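Went to the Jonora open day in Altholm. Two floors of talk about a robot that will fold and button your laundry. I'm not sold.
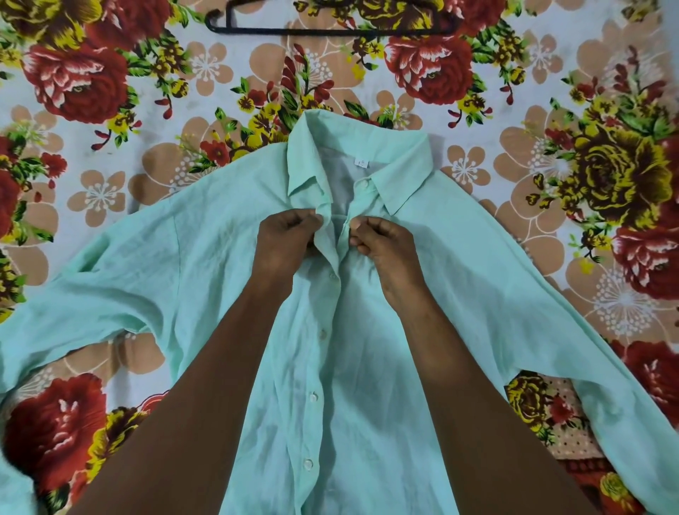

Buttons are the hard part. Piret Ķēniņš gave the tour and said they have 1,436 shirt clips so far. I asked how many have a collar that folds under. She'd have to check.
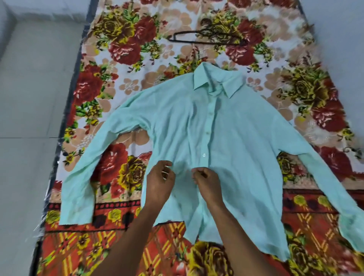 The live demo got 34 minutes on the schedule. Most of that was slides. Thin cloth bunches up, and then what?

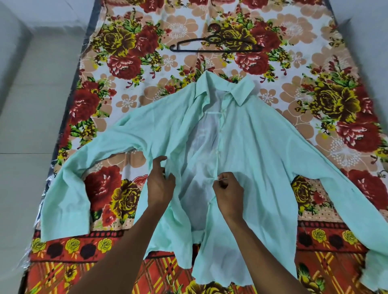

Comfort Arthur asked about price and got "later this year" for an answer. That's a date, and a vague one. I'll go back in August if they let me bring my own shirt.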